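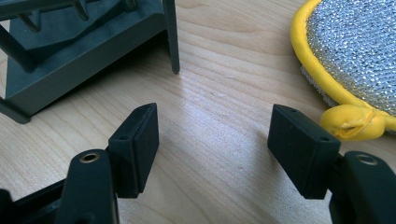 How often does a light-colored wooden tabletop need to be cleaned and re-oiled?

Wipe it daily with a damp cloth, wash it with mild soap once a week, and re-oil it when water stops beading on the surface. For a kitchen table in regular use, that means two coats of oil a year. A table used only for meals can go longer.

The rest of this page covers the full procedure for a pale, oil-finished top: clearing, washing, spot repair, sanding and oiling. It was written for the Dedholm table but applies to any solid wood top with an oil finish. It does not apply to lacquer or polyurethane. If you don't know which finish you have, do the test in step 1.

What you need

Mild dish soap, unscented
Two cotton cloths for washing, two lint-free cloths for oiling
Sandpaper in 180 and 240 grit
A cork or rubber sanding block
Clear furniture oil (we use Lacerda Clear)
A metal can with a lid, for used cloths
Felt pads

Allow one evening for washing and sanding and the following day for oil. The top should not be used for 30 hours after the last coat.

Step 1. Identify the finish

Put a few drops of water in an inconspicuous spot near a corner and leave them for ten minutes. On a worn oil finish the water soaks in and leaves a darker patch that fades as it dries. On a sound oil finish it beads at first and then flattens slightly. On lacquer or polyurethane it sits on top and wipes off without a trace. A freshly oiled top can behave like lacquer in this test. In that case, rub the same spot with a cloth dampened with mineral spirits. Oil leaves a faint yellow mark on the cloth if it is recent.

Step 2. Clear the top

Take everything off, including items that normally stay there. Dish racks, drying stands and appliance bases are the usual source of gray marks, since water collects under molded feet and stays there overnight. Turn each item over and check its feet. Hard plastic feet should get felt pads if the item stays dry. Anything that holds wet dishes needs a drip tray with a raised edge.

Step 3. Wash

Mix one teaspoon of soap into a liter of lukewarm water. Wring the cloth until it no longer drips. Wipe along the grain, from one end to the other, overlapping each pass by a third. Change the water when it turns cloudy. Go over the top again with clean water and dry it immediately with the second cloth.

Do not use vinegar, scouring powder or melamine sponges. Vinegar dulls oil finishes, and the other two are abrasive enough to leave a patchy sheen that shows under side light.

Step 4. Inspect under side light

Turn off the ceiling light and set a lamp at table height at one end. Look across the surface toward the lamp. Raised grain, rings and old glue spots show up as breaks in the reflection. Mark them with small pieces of low-tack tape placed next to the defect. Check again from the adjacent side. Wavy grain reflects unevenly from some angles even when the surface is perfectly smooth, so only treat what is visible from both positions or what you can feel with a fingertip.

Step 5. Spot repair

White rings: rub with a little oil on a cloth, along the grain, for two or three minutes. Wait an hour. Repeat once.

Gray or black marks: these are usually water reacting with iron, from a can or a pan. Sand lightly with 180 grit. If the mark is still there after 20 strokes, stop and sand the whole top instead, or you will leave a hollow.

Dents: lay a damp cloth over the dent and touch it with the tip of a warm iron for five seconds. Let the wood dry overnight before sanding.

Step 6. Sand

Start with 180 grit if the surface is rough or stained, otherwise go straight to 240. Keep the block flat and follow the general direction of the grain. Where the grain waves or runs at an angle to the edge, follow the length of the boards. Use even pressure and keep the block moving. Lift it before it runs over the edge, as edges round off quickly.

Vacuum the dust with a brush attachment, then wipe with a barely damp cloth. Wait until the wood is dry to the touch.

Step 7. Oil

Stir the can; do not shake it. Pour a small pool on the wood and spread it thin with a lint-free cloth. Leave for 15 minutes. Wipe off all excess with a clean cloth, using firm pressure. Oil left standing on the surface cures sticky and has to be sanded off.

Wait six hours and apply the second coat in the same way. Pale wood will darken slightly with each coat. If you want to keep it as light as possible, choose an oil with white pigment and test it on the underside first.

Safety: cloths soaked in oil can ignite on their own. Put them in the metal can, cover them with water and close the lid.

Consumption

A 1000 ml can covers several full treatments of a six-seat table. Write the opening month on the lid. Discard the oil if a skin has formed.

Revision notes

Drying time before use changed from 24 hours to 30. Mineral spirits test added to step 1 at the suggestion of Nayara Siqueira. Procedure checked by Dirceu Brito.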